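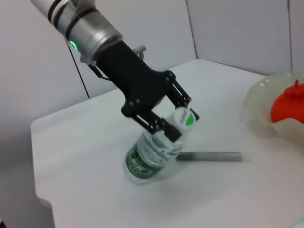
The cell at the Danitbridge depot had been dropping bottles since Monday, and by the time I got the call it had stopped picking them up at all.

I drove out in the dark with the spare finger pads in a biscuit tin on the passenger seat. The depot is the last building on Brutgate Road before the paddocks start. There was frost on the grass and one light on over the side door. I let myself in with the code, hung up my coat, put the kettle on and read the log book while it boiled.

The log book is a school exercise book on a string. The night shift writes in it when something goes wrong and the day shift writes in it when they think the night shift caused it. The last entry said: Wednesday 19th August, gripper opens, closes, says it has hold of something, has hold of nothing. Turned it off and on. Same. Somebody had underlined Same.

I drank half the tea and went through to the cell.

It isn't much of a cell. One arm, one table, grey walls on two sides and a gate. Grunia had set it up the winter before last to practise on ordinary things, the kind people keep in a kitchen, so that one day it could be sent to live with someone who couldn't reach their own. The arm had learned cups first, then fruit, then bottles. Bottles had taken it most of a year. A full one is heavy and an empty one folds up, and the label slides if the glue is cheap.

I pressed the stop button in, took the key out and put the key in my pocket. Then I hung the tag on the gate, although I was the only person in the building. My first boss lost the end of a thumb on a labelling machine that everyone agreed was off.

The pads came away easily. They were worn smooth at the tips and shiny, like the heel of an old sock. I cleaned the fingers with a rag and a bit of alcohol and waited for it to dry. Then I moved the linkage by hand, open and shut, and felt for the place where it caught. There was a small click about a third of the way in. I did it again with my eyes closed. It was the pin on the left side, and it had a hair of play in it.

I'd fitted that pin. I remembered doing it, because it was the day my father went into the home at Jayawardena and I had my phone on the bench with the sound turned up. I'd tightened what was in front of me and gone to answer it.

So I took the pin out. I had one spare, in a bag stapled to the back page of the manual. The new one went in tight. I put a drop of threadlock on each bolt, wiped off the extra and marked the heads with a paint pen so that the next person could see if they'd turned. Then the new pads, pressed down for a slow count of 50, which is what the sheet says and what I had skipped the last time.

The cable wanted redoing too. It had been tied too close at the wrist and had started to go pale where it bent. I cut the tie, gave it some slack, and ran the joint through its travel by hand to be sure it wouldn't snag.

By then it was getting light. A truck went past and the cups rattled on their hooks in the tea room.

I untagged the gate, put the key back and powered it up. The arm did its little stretch, one joint after another. I set the speed to 20 per cent and ran the gripper on air. Open, shut. Open, shut. The number on the pendant for the closed gap came back the same each time, and I wrote it down in the exercise book.

After that I zeroed the fingers against the block and taught it the table again. You bring the tips down by hand until a slip of paper just drags, save the point, and go on to the next one. There are eight points. The fourth one was out by more than it should have been, and I wondered how long it had been grabbing a bit too high and getting away with it.

I put a bottle down and stood back outside the gate.

The arm came across and stopped above it. It always stops there. The programmers have told me it is waiting on the vision and that there is nothing more to it. It went down, the fingers closed on the neck, and the bottle came up with it. It held on. I let it hang there while I counted off a minute on the wall clock, and then I sent it back down and it let go.

I ran it again, and then with the bottle a quarter full, and then with the bottle pushed up near the corner where it used to miss. I turned the speed up. When I was happy with that I left it going through the short cycle and sat on the step with the cold tea.

The counter on the pendant had gone past 2000 for the month some time in the night, before it gave up. All that picking up and putting down, most of it in the dark with the heater off.

My father had been having trouble with bottles as well. He could get his hand around one but he couldn't tell how hard he was holding it, so he either dropped it or squeezed until the water came over the top. The girls at the home had given him a cup with two handles, and he hated it and kept it behind the curtain. I'd told him I would come out on Sunday and then I hadn't.

I wrote it up. Left pin replaced, pads replaced, cable re-tied, table retaught, check bolts in October. Under that I put: Loose pin was my work, not night shift. I thought about crossing it out, and signed it.

The first of the day crew came in stamping her feet and looked through the mesh.

"It's going," she said.

"It's going," I said. "Keep it slow till lunch."

I rinsed my cup and put the tin back in the car. At the end of Brutgate Road you go left for home. I sat there with the blinker on for a bit, then I turned it off and went right, toward Jayawardena.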